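Brullix Pull-On Denim, Mid Blue Wash
Reviewed by Paraskevi Lazaridis
Updated 16th May

I bought two pairs of the Brullix pull-on denim from Stetico in March and have worn one or the other most weeks since. I also own a pair of pull-ons from Tristton, which I will bring up now and then for comparison. I paid for everything myself.

I was looking for something I could wear on a long drive and still have on when I walked into a restaurant. Regular jeans dig in at the waist when I sit for more than an hour, and the leggings I used to travel in have no pockets worth the name. I am between sizes in most brands and took the smaller of the two.

They come in four sizes, and the size chart on the Stetico page gives the waist both relaxed and stretched. I wish more stores did that. The stretched figure was accurate when I put a tape on it. The relaxed figure was a little small, but that is the one that matters less. The page says they weigh up to 500 grams depending on size. I never checked that, but they feel light for denim and take up little room in a bag.

The waist is gathered elastic, stitched in so it ruffles up when nothing is pulling on it. Off the body it looks a lot smaller than it is, so don't judge the fit by laying them out. On, it flattens most of the way. You can still see some gathering under a thin T-shirt, and if you tuck your shirts in you may not like it. I don't tuck, so it made no difference to me.
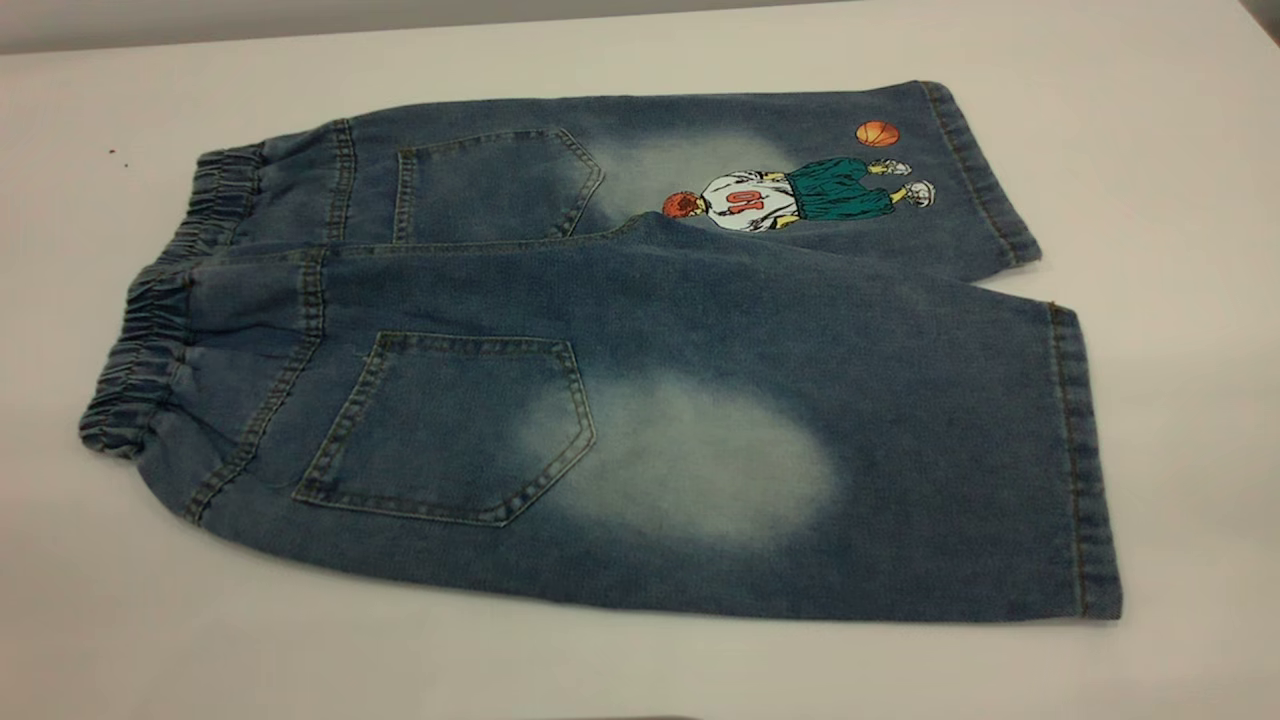

The back is where they look the most like ordinary jeans. There is a proper yoke, the two patch pockets are set on evenly, and the double stitching in tan is straight on both of my pairs. My Tristton pair has back pockets that sit slightly crooked, and once I had noticed it I could not stop noticing it. The pockets on these are open at the top, without a button or a flap. I keep a shopping list or a parking ticket in mine and nothing I would mind losing.

I am less sure about the fading. There are pale patches worked into the denim, and they are stronger than I expected from the store photos. From a few feet away it looks fine. Close up it looks like a factory finish, which of course it is. If you want plain, even blue, pick another wash or another brand.

The fabric itself is soft. It has a visible twill grain, so it reads as denim and not as sweatpants printed to look like denim, but it bends and drapes more easily than the stiff kind. It was comfortable the first time I put it on and there was no breaking in. The downside is that it wrinkles in the lap. After a couple of hours in the car I have a set of creases across the front that stay there until the next wash. Hanging them overnight takes out about half.
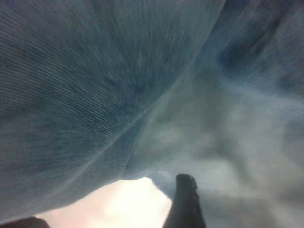 Do they shrink in the wash?

Mine got a touch shorter after the first warm wash and then stayed put. The waist did not change. I now wash them cold, inside out, with other dark things, and hang them over a rail to dry. The label allows a low tumble. I tried that once with the second pair and the elastic came out fine, but the seams puckered and I had to pull them straight by hand.

Color loss has been small. The first wash left the water faintly blue, and I would keep them away from white towels for the first few rounds. After that I saw nothing. The tan thread has kept its color too.

The front pockets have a curved opening, cut a bit shallow. My phone goes in and stays in when I stand, but when I sit on a low couch the top of it works its way out. My Tristton pair does better here. Its pockets are deeper by a good thumb's width, and I can bend down in the yard without a hand on my phone. If Brullix fixed one thing I would want it to be this.

They fold well for denim. I put one leg on top of the other, smooth the seat flat, and fold over from there. The soft fabric stays where you put it and doesn't spring open the way heavy jeans do.
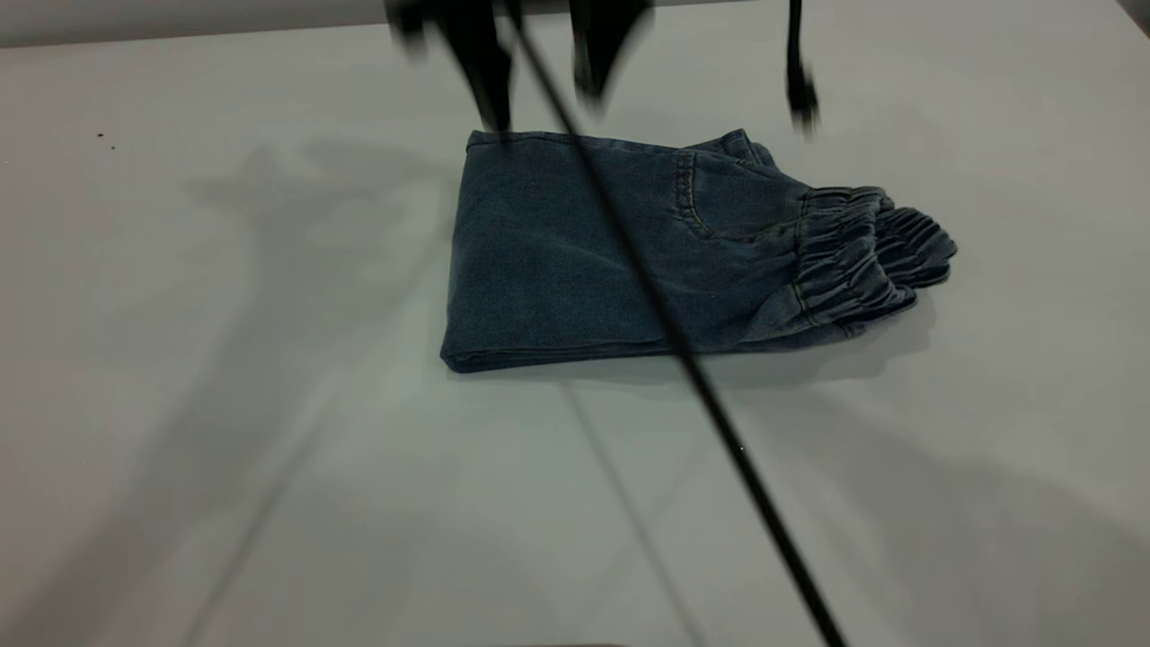

Gathered elastic never lies completely flat, so leave that part sticking out at the side of the fold and don't try to tuck it under. I did the tucking at first and got a lump that tipped the whole pile on the shelf. Stacked with the gathers all facing one way, both pairs fit in the drawer where I used to keep a single pair of heavy jeans.

I did have one problem. On the second pair a few stitches came loose along the inside of the waist, close to the back seam. Stetico offered an exchange, but they were out of my size, so I took them to Tsolakis, the alteration shop near my work. It was a small repair and it has held. The woman at the counter turned the rest of the waist inside out and said the stitching was decent apart from that one spot. My first pair has had no trouble at all.

On price, they cost a bit more than the Tristton and less than most of the regular jeans I own. For the back pockets and the softer fabric I think the difference is fair. For the front pockets it isn't.

Good: comfortable sitting down, neat stitching, real back pockets, easy to fold, little color loss.

Not so good: shallow front pockets, creases in the lap, strong fading up close, one loose seam out of the two pairs.

I would buy them again in a plainer wash. If you are between sizes, take the smaller one, unless you like the waist very loose - it gives a little more after the first few wears.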